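Skurkstead Open Day, or how I spent a Monday looking at small fruit

The bus to Skurkstead lets you off at the wrong end of the industrial estate, so I'd already seen two tile showrooms and a closed bakery before I found the right door. January 28, 2019 was the open day, doors at 10, and by the time I'd signed in there was one lamington left. I took it. I'm not sorry.

Fatemeh Sadeghi ran our tour. She began with the coat hooks and worked up from there -- a brave choice, but she had 75 visitors to get through before lunch and knew exactly where she wanted each of us to stand. Bongani Naidoo brought up the rear and rescued people who had wandered into the stationery cupboard (me, once).

The first stop was a long talk about shelving. The building has 900 bins, all labelled in the same colour, and I now know more about label glue than I'd planned to. A man in a Flillport cap asked four questions about humidity. He got four answers.

Then the kitchen things, which were what I'd come for. My niece has a play kitchen at home that has slowly taken over the hallway, and I've developed opinions. Here the toy food shares a table with full-on crockery: a big oval plate in a greyish lavender, an oval colander in that soft green every homewares shop is trying to sell me, and a ketchup bottle lying on its side like it does in my fridge door. The strawberry is bright red. The banana is a much paler yellow than any banana I've bought, and I would like one for the fruit bowl anyway.

Lavender plate, green colander, and the orange slice I coveted: 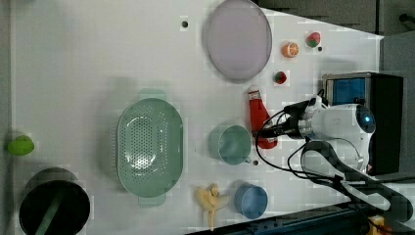
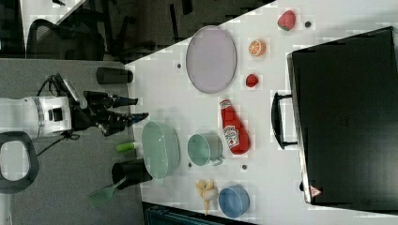

Lunch was sandwiches from Rashti, the cafe across the road, and I'd go back for the egg one alone. The coffee came out of an urn and tasted of urn. Fatemeh handed out feedback forms with a box for "highlights" big enough for one word, and I wrote "colander".

If you're going to the next one in November, wear flat shoes and skip the Prornemel car park, where the ticket machine eats coins. Parking on the street behind is free after 2, and the walk takes you past the bakery, which may even be open by then.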